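Chapter 8
Storage and Handling of Dry Goods

Learning goals

After reading this chapter you should be able to:

explain how moisture, heat, light and pests damage dry goods
choose a container that suits a product and the way it is used
set up a stock rotation system for a small storeroom
read and fill in a bin record

Key terms: bulk goods, headspace, lot, moisture content, open stock, reserve stock, rotation, tare weight

8.1 Why storage matters

Dry goods are foods that keep at room temperature because they hold little water. Flour, rice, beans, oats, sugar, salt, pasta and dried fruit all belong to this group. People often think of them as foods that look after themselves. A sack of beans will keep far longer than a crate of lettuce, but it can still be ruined in a short time by a leaking pipe or a family of mice.

Loss in storage is easy to overlook. Spoiled milk is noticed the same day. Flour that has picked up a stale smell may be used for weeks before a baker asks why the bread tastes flat. The cost is spread over many batches and may never be written down.

Consider the Prodham storeroom, which we will return to throughout this chapter. Prodham is a food supplier in the town of Fondomville. It sells to school kitchens, bakeries and small grocery stores. The storeroom holds up to 300 products, most of them in sacks, boxes and bins. When the company moved into its present building, goods were put wherever there was space. New sacks were stacked in front of old ones. In February the staff emptied one wall of shelving and found 8 sacks of rye flour that were well past their date. They were the same brand, Oken, that the company had been ordering fresh every month.

The flour had not been lost in any usual sense. It was on the right shelf and it was labeled. It had simply been placed where no one could reach it without moving something else first.

8.2 The four causes of damage

Moisture. Dry goods take up water from the air. Sugar and salt form lumps. Flour and meal can grow mold. Goods should stand off the floor and away from outside walls, where water may collect in cold weather. The air in the room should move freely between stacks.

Heat. Warm air speeds up the changes that make fats turn rancid. Whole-grain flours, nuts and seeds contain more fat than white flour and suffer first. Keep them in the coolest part of the room, and do not store them above ovens, heaters or refrigerator motors.

Light. Strong light fades the color of dried peas, herbs and spices and weakens their flavor. Clear containers are useful on a counter but are a poor choice for reserve stock near a window.

Pests. Insects may come in with the goods or find their way in later. Rodents follow spilled food. Sweep under the bottom shelf as well as in front of it, and look at the seams and corners of each delivery before it is put away.

8.3 Choosing a container

A container has to protect the product, and it also has to suit the person using it. A deep bin holds more, but the goods at the bottom are hard to reach and tend to stay there. A shallow bin is quicker to empty and clean. Rectangular bins fit together on a shelf with little wasted space, while round ones leave gaps but have no corners for flour to cake in.

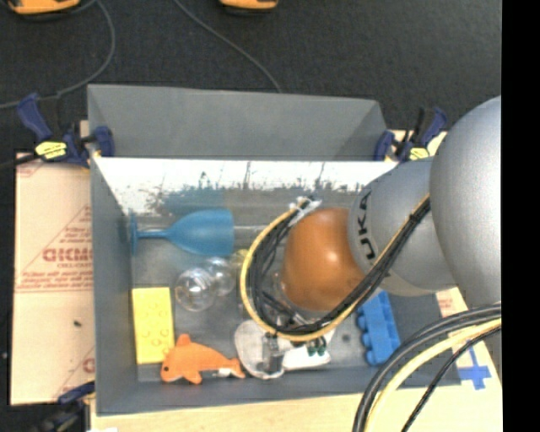
Containers for open stock should have smooth inside surfaces and a lid that closes fully. Never pour new goods on top of old. Empty the bin, wash it, let it dry completely and then refill it. Leave a little headspace so that the lid does not press on the contents.

Write the tare weight on the outside of every bin. A worker who puts a full bin on the scale can then subtract the weight of the container and find the weight of the goods. If the scale shows 100 pounds and the tare weight is 8 pounds, the bin holds 92 pounds.

8.4 Bin records

Each bin should have a record that shows the product, the lot number, the date it was filled and the amount added or removed. Prodham uses a printed card for this, adapted from the Onyshchenko stock card used in its bakery accounts. The card stays with the bin. When the bin is emptied for washing, the old card is filed and a new one is started.

A heading from one of these cards is given below.

Product: Oats, rolled
Lot: 800
Filled: 2021-05-26
Checked on arrival: seams, corners, smell

Activity 8-A. Choose one shelf in a kitchen or storeroom you are allowed to use. List each product in the order in which you would reach it from the front. Then list the same products by date, oldest first. Compare the two lists and mark every product that would have to be moved. Keep both lists for use in Section 8.5, Rotation.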